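Geltach Vault Holdings: Account Holder's Guide
Section 8. Checking Your Bar List Before You Rely on It

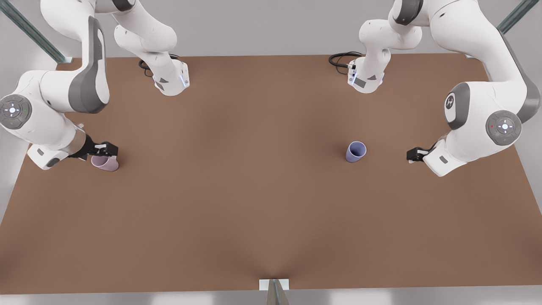
Fig. 8. Two white robot arms over a brown tabletop, with two cups.

Your online balance says how many ounces Geltach owes you. It doesn't say which bars they are or who else has a claim on them. For that you need the bar list, and you should read it with some suspicion, including when it comes from us.

Before you start

You will need your account number, the storage agreement you signed, and your latest statement. If your agreement uses the word "unallocated" anywhere in the first two pages, stop and read Section 2. Unallocated metal has no bar list, whatever the sales desk told you.

Steps

1. Sign in and open Holdings. Choose Bar List, then Full Detail. The Summary view leaves out serial numbers and is useless for this job.

2. Check the "as of" time in the top corner. A list more than 8 days old may not show recent transfers. Press Refresh and wait for the new time to appear.

3. Download the list as a spreadsheet. Keep the file name as it is.

4. Compare each serial number, refiner mark and gross weight with your statement. Every one should match exactly. Weights that have all been rounded to the same figure came from somebody's estimate.

5. Look at the Location column. It should name one vault, either Stalbridge or Brannigan. "In network" is not a location. If you see it, write to the records desk and ask for the building.

6. Open the auditor's report for the same period. Find the line giving the number of bars physically counted, then the line giving the number on the books. In the April report for Stalbridge both lines read 979.

7. Read the scope paragraph. "Agreed procedures" is weaker than a full count, and a sample is weaker still.

8. Save the list and the report in the same folder, on your own computer.

Note: The Otska price feed on the Holdings page is a quote. It has no bearing on whether your bars exist.

Note: A physical inspection costs $2,000 and has to be booked through Reinaldo Lopes at the records desk. The fee is steep. It is refunded if a listed bar can't be produced, so get that promise in writing when you book.

Caution: Do not pledge, sell or transfer metal while a mismatch is open. A transfer closes the query automatically, and you will have to start over with the new holder.

Caution: A certificate with a gold border proves that somebody owns a printer. Only the serial numbers on the current list count.

If something doesn't match

Write to Cremilda Moura in Client Records and attach both files. Phone calls are not logged as disputes. You should get a case number within 2 business days. If the answer is "timing difference," ask for the date of each entry on both sides, and leave the case open until you have them.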